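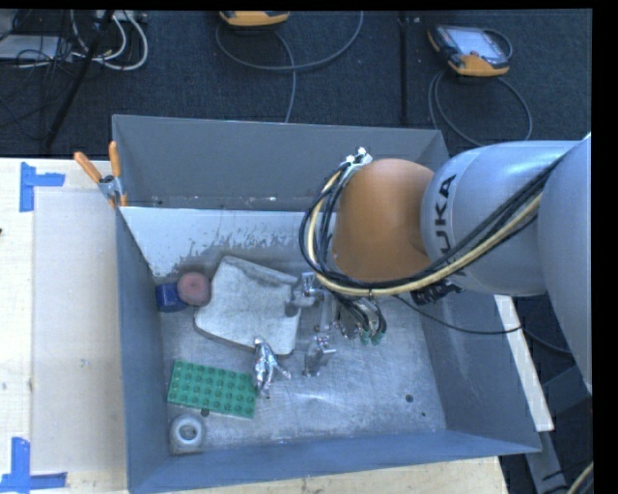 ## The great spring clear-out, part two

Well, I did it. After two years of walking past the boxes in the back bedroom I finally gave up a whole Wednesday to them, and I'm so glad I did (my knees are less glad). Lots of you wrote in after the last newsletter with tips, and the one I used most was the simplest: pick a thing up once, decide, and put it down where it's going to live.

The paperwork was the worst bit. I found the manual for a kettle we had in the old flat in Skusville, plus 63 takeaway menus, and I read far too many of them before lunch! Three bags went to the charity shop on Hilov Road, and the tip took the broken chairs. Do check the opening hours before you load the car, they've changed again and I had to drive round twice.

I sold the big bookcase as well, and a lady came over from Skallik to fetch it with her brother's van. We got it down the stairs with only one scrape on the wallpaper. The money's going towards a proper desk, and I've got my eye on one at Ansari for £490, which made me gulp a bit, but it has drawers that shut.

Next month it's the shed. If you know what to do with half-full paint tins, please hit reply and tell me, I've got shelves of them.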